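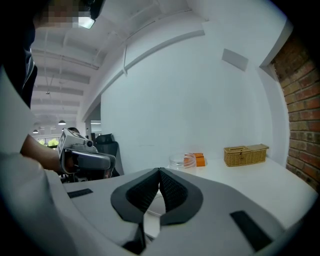
Magazine > Engagement > Jeunes et service

Ils arrivent le samedi... non, ils arrivent dès qu'ils peuvent, sac sur le dos, et ils repartent les bras fatigués et la tête pleine ! À Villier, la paroisse a lancé un camp de service pour les quinze-vingt ans, et l'élan est formidable. Tout se prépare autour d'une table blanche poussée près du mur, trois petits objets posés au fond, et c'est là que les équipes choisissent leur chantier : repeindre une salle, accompagner des personnes âgées au marché, tenir l'aide aux devoirs.

Rechercher dans le magazine OK

Cheng-en Yuen, qui coordonne les équipes, a grandi dans ce genre d'aventure. « À seize ans, on m'a confié les clés de la cuisine et 300 repas à servir. J'ai eu peur, j'ai prié, et j'ai adoré ça ! » Aujourd'hui, elle confie à son tour de vraies responsabilités : chaque équipe compte huit jeunes, gère son budget et anime elle-même la prière du soir (avec guitare, souvent, et quelques fausses notes).

Le pasteur Ottmar Wunderlich, lui, vient de Rellthorpe, où un camp semblable existe déjà. Il aime surtout les relectures - ce moment où l'on s'assoit en cercle pour dire ce que la journée a déplacé en soi. Un garçon y a parlé pour la première fois de son grand-père. Une autre a demandé le baptême.

En septembre, un groupe partira rejoindre la communauté de Skeno pour restaurer une chapelle et partager la vie des familles du village. Les inscriptions se prennent à l'accueil de la paroisse, dès 8 heures. Le séjour coûte 310 euros, transport compris, et une caisse de solidarité aide ceux qui en ont besoin.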